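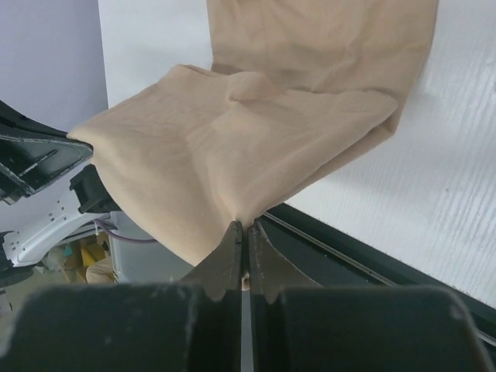 Jan 9, 2025

**To:** Teófilo Betancur, Restrepo Fund
**From:** the garment handling group, Kornell workshop
**Re:** Collside, second progress report

We have had a very good few weeks, and I'm glad to be writing this one! When we sent the first report we could move the arms by remote control but folding a thin garment was still slow, fiddly work, and most attempts ended with the thing in a heap. Since then we have recorded 283 complete showings of the folding task, all driven by a person from start to finish, and the operators have become properly good at it.

## What we did

The plan you approved asked for 100 usable showings by the end of December. We passed that early in the month and simply kept going. Of the 283, we have thrown out 22 (the operator lost the cloth and couldn't get it back, or the recording had a gap in it), and the others are stored, labelled and backed up at Verkby.

The biggest change is in how we teach the grasp. Our first operators went for a great fistful of cloth every time, as you would with your own hands, and then had trouble letting go of it neatly. Now they are asked to take a small pinch, lift, wait for the cloth to stop swinging, and only then bring in the other arm. It sounds like nothing, but it made the recordings far more alike from one operator to the next.
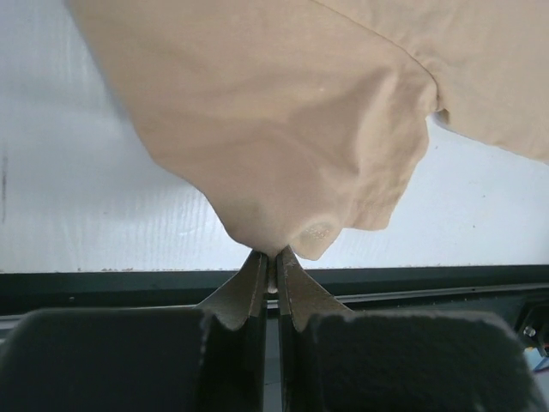 Waiting for the swing to die down costs a few seconds per fold, and I did worry that we were teaching the arms to dawdle. For the moment I think it's worth it. A trained model copies whatever habits it is shown, and I would much sooner it copied a pause than a snatch. We can trim the pauses from the recordings later on if they prove a nuisance.

We also changed the hand controls. The old ones closed the fingers all the way or not at all, and the new ones follow the operator's squeeze, so a half-open grip can be shown as well. Two operators who had found the work tiring asked straight away if they could have longer turns (we said no, but it was nice to be asked). 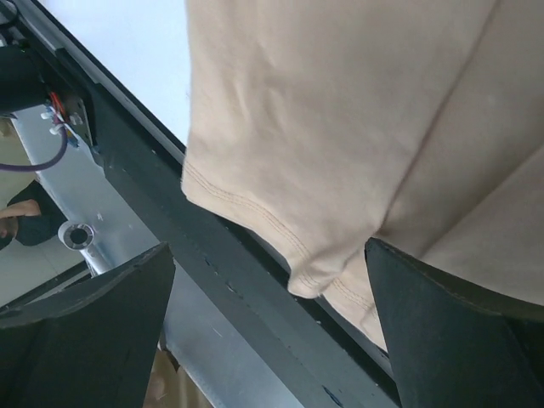
## What is still hard

Thin, stretchy cloth is the main one. It clings and it springs back, and the operator can't feel any of that through the controls, so everything is done by eye. Seams are a help here: a grip placed close to one is easier to repeat. Regripping a garment that has been put down in a crumple is the other trouble spot. A person finds the hem without thinking, but over the remote link it can take several tries, and those tries end up in the recording along with the good part.

We went back and forth over whether to cut the failed tries out. In the end we kept them and marked them, so that training can be run both ways and compared. I'm really curious to see which comes out better.

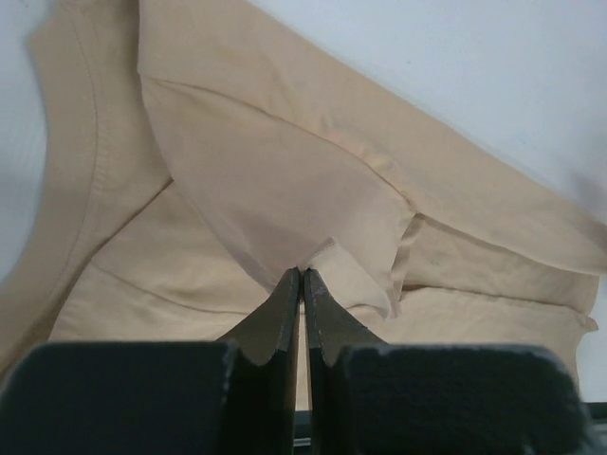
Teófilo Betancur, reading a draft of this section, asked whether the marked tries might be worth more to us than the clean folds, as they are the only place where the arms are shown how to recover from a mistake. He would like a small set recorded on purpose, with the operator starting from a bad grip and working out of it.

We like this idea very much and have set aside 98 showings for it in the next stage. They will use the same garments and the same controls, so the results can be laid side by side with what we already have.

## Next stage

- Record the 98 recovery showings
- Train one model with the marked tries and one without
- Bring in new operators and see how quickly they pick up the small pinch
- Write up the operator notes so Verkby can repeat the work on its own arms

Spending is in line with the plan and we aren't asking for any change to the budget. The only request is for a little more storage at Verkby, which can come out of the equipment line if you are happy with that.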